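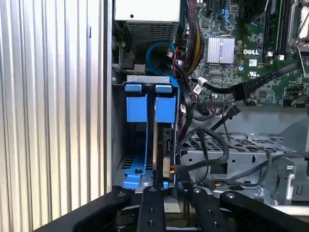
공방 소식: 컴퓨터 분해 로봇, 아직은 박수 칠 때가 아니다

2018년 7월 16일

Vunddale 공동 작업실에서 4월부터 굴러가는 일이 하나 있다. 버려진 데스크톱을 로봇 팔로 뜯어 쓸 만한 부품을 골라내겠다는 계획이다. 이름은 Wokinine. 소개 글에는 "집에서도 만들 수 있는 자동 분해 장비"라고 적혀 있는데, 나는 이 문장부터 마음에 걸린다.

지금 하는 작업은 Dell 본체에서 하드디스크를 꺼내는 것이다. 왜 하필 이 본체냐고 물었더니 파란 플라스틱 손잡이가 달려 있어서라고 한다. 색이 뚜렷하니 손목 카메라가 찾기 쉽고, 드라이버를 돌릴 일도 줄어든다. 맞는 말이다. 하지만 그건 본체를 설계한 사람이 이미 문제의 절반을 풀어 줬다는 뜻이기도 하다. 손잡이도 없고 나사 머리는 뭉개진 본체를 갖다 놓으면 어떻게 되는지는 아직 아무도 시험해 보지 않았다.

더 큰 골칫거리는 선이다. 빨강, 노랑, 검정 전원선 다발에 파란 SATA 케이블, 굵은 검정 케이블까지 얽힌 틈으로 손가락을 밀어 넣어야 한다. 사람은 왼손으로 선을 슬쩍 젖히고 오른손으로 당긴다. 팔이 하나뿐인 장비에 그걸 어떻게 시킬 것인지, 지난 모임에서 들은 답은 "경로를 잘 짜면 된다"였다. 나는 납득하지 못했다.

숫자도 적어 둔다. 기록지에 남은 시도는 124회다. 성공률을 물으니 잘된 날 이야기만 돌아왔다. 하드디스크 하나를 꺼내는 데 잡은 목표는 2분인데, 손에 익은 사람이면 30초에 끝낸다. 사람이 자는 동안에도 돌릴 수 있다는 반론이 나왔지만, 본체를 올려놓고 옆판을 여는 일은 여전히 사람 몫이다. 밤새 돌리려면 누군가 밤새 본체를 날라야 한다.

그래도 손가락은 잘 만들었다. 볼트 구멍이 뚫린 납작한 검정 막대라 좁은 틈에 들어가고, 휘면 그것만 갈면 된다. Shetty에서 파는 기성 그리퍼를 사자는 의견도 있었는데, 직접 만든 쪽이 나았다고 본다. 도면은 작업실 공용 폴더에 있으니 집에서 깎아 볼 사람은 가져가도 좋다. 다만 모서리는 꼭 갈아 내시길. 첫 판은 케이블 피복을 긁었다.

다음 단계는 Cusberg 창고에 쌓인 본체 100대를 종류를 가리지 않고 올려 보는 것이라고 한다. 그때는 실패한 횟수까지 같이 공개했으면 한다. 전원을 뽑고 옆판을 연 본체를 기증할 분은 작업실 입구 선반에 두면 된다.

공유 30 | 댓글 2

이 사이트는 쿠키를 사용합니다. 계속 이용하시면 쿠키 사용에 동의하는 것으로 간주합니다.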